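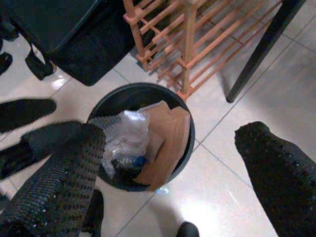
Does bubble wrap go in the bin with the cardboard?
Pull it out first. Cardboard goes flat in the paper cage by the loading door, bubble wrap and thin film go in the film sack.

tapedeck_lou
ok but then who is sorting the black can. Bubble wrap on one side, flattened cardboard on the other, plastic bottle with a blue cap in there too. Packed nearly to the top. Looked at it Monday, August 31, 2026 and gave up

rennick48
its an unpacking can. You unpack, you throw, somebody sorts later. Been fine for 2 years

tapedeck_lou
somebody = me

K. Mittal
Sorting at the can is too late. Sort at the table. Bags in one pile, paper in the other, parts stay in the middle till they're checked against the slip. The Quintela order has over 50 small bags in it and I don't want boards going out with the trash.

rennick48
boards dont go out with the trash Kusum

K. Mittal
One did in the Bulness batch. Keep each board on its own wrap untill it's logged, like the one on the white table next to the bagged piece.
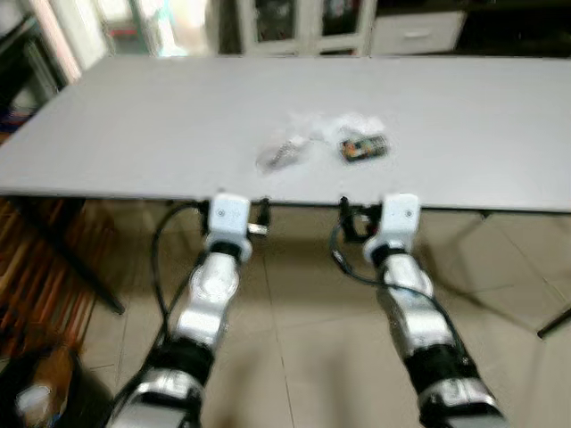

Re: what stays on the table

oddsocks_16
disagree w/ keeping the wrap. Clear plastic under a small part, you grab the plastic, part goes flying. I bin wrap right away, part goes in a tray

tapedeck_lou
which tray. we have no trays

oddsocks_16
lid of the carton then. anything with a rim

rennick48
+1 for the lid. And dont crush the white tissue in with the clear plastic, takes forever to pick apart. Small packages get lost next to that pile too, esp. the dark shiny printed ones
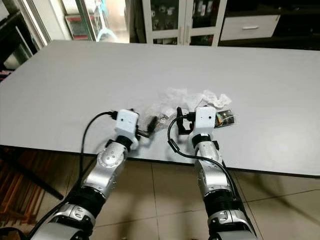 Stendum Goods-In & Unpacking Team, Flullangate

K. Mittal
Ok so for September: tissue seperate from plastic, lids as trays, bottles never in the black can. Anyone against?

oddsocks_16
fine w me. still say wrap goes first

rennick48
against the bottle one, nearest bottle bin is upstairs

tapedeck_lou
take the bottle upstairs

K. Mittal
I'll ask for a second bin. Until then, upstairs please.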